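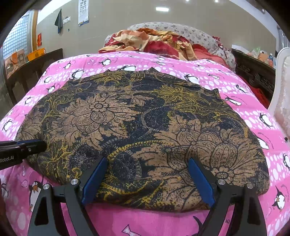
Blue pads fitted, both arms open over the near edge of the cloth.

How to look after the pads and pivots on a hand-held gripper
Posted by Arben Lazarević

I love this job! Ten quiet minutes with a screwdriver and a lint-free wipe and the tool feels new again. We use a pair of these grippers for fabric work at Grevine, and fabric is hard on them, mostly because lint gets everywhere (and I mean everywhere).

What you need: a small screwdriver, wipes, a soft brush, spare pads and a piece of patterned cloth for testing.

Step 1. Power down and open the fingers all the way. Wipe both blue pads from the base to the tip. If a pad still feels slick after two passes, swap it. I change ours every 3000 grips, worn or not.

Step 2. Brush out the linkage. Get into the openings in the arms and all around the four silver pivots, then work the fingers open and closed a few times. You want the same light drag on both sides.

Step 3. Snug the pivots a tiny bit at a time, going left, right, left, right. Too tight and the fingers lag behind your hand!

Step 4. Check the gap on cloth. Lay a garment flat on a bed, point the fingertips at a seamed edge such as a waistband or hem, and see that the two pads face each other squarely. A busy print is great for this, as any twist in the fingers shows up fast when you close on it.
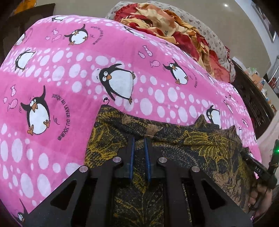 Step 5. Repeat with the second gripper
Do the whole routine again before you log anything. Then run 12 test grips with each tool and write down any slips next to the pad change date.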